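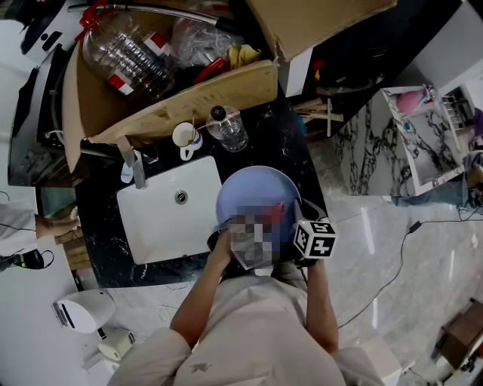
3.2 Coding of the recordings

The corpus consists of field recordings of dance-hall accordion groups, made by Ragnvald Strömberg for the Comberg label and held on open-reel tape until the label closed. Of the 1,005 items listed in the label's ledger, we kept those with a complete take and a named leader on the tape box. Rehearsal fragments were dropped, as were takes in which the tape speed drifts by more than a quarter tone between the first chorus and the last.

Each take was coded by two listeners, Jaruwan Phuthong and Alper Avcı, working separately. The coding sheet asked for tempo at the first full chorus, tempo at the last full chorus, the bar in which the singer enters, and the presence or absence of a spoken greeting to the dancers. Tempo was taken by tapping along for 16 bars and averaging the result. Automatic beat tracking was tried on a small set of polkas but placed the beat on the off-beat guitar stroke so often that we gave it up.

Disagreements over singer entry were mostly a matter of definition. A shout over the introduction (a grito, or a called name) was at first coded as an entry by one listener and ignored by the other. The rule we settled on counts only pitched singing on the text of the song. Takes coded before this rule was set were coded again from the start.

Figure 4 shows the gripper with a towel in its opening.
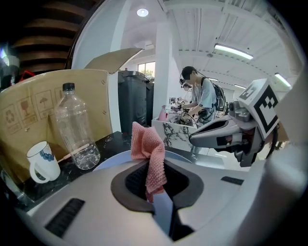

3.3 Tempo and the order of the set

Strömberg's ledger gives the position of each song in the evening, which lets us compare the same tune played early and late. The polkas speed up over the night. The slow waltzes do not, and in the groups led by bass players they are slightly slower after the second break. Kovács (see the reference list) found the same split in wedding bands and put it down to the dancers, who leave the floor during fast numbers once they are tired. Our material neither supports nor rules out that reading, as the ledger does not record how many couples were dancing.

Within a single take, the polkas gain speed chiefly in the instrumental turn between verses. The gain is then kept when the voice returns - the singer does not pull the group back. In takes with a greeting spoken over the turn, the gain is smaller, and in a few it is absent. Phuthong's notes suggest that the accordion drops to a held chord at these points, leaving the drummer to keep time alone.

Two cautions apply. The ledger positions were written down by hand during the event, and some are plainly out of order. Tempo on the tape also depends on the machine used for the transfer. We corrected for this where a tuning note had been recorded at the head of the reel, and marked the remaining takes in the data table with an asterisk. Leaving the marked takes out does not change the direction of any result given in this section, though the difference for waltzes becomes small.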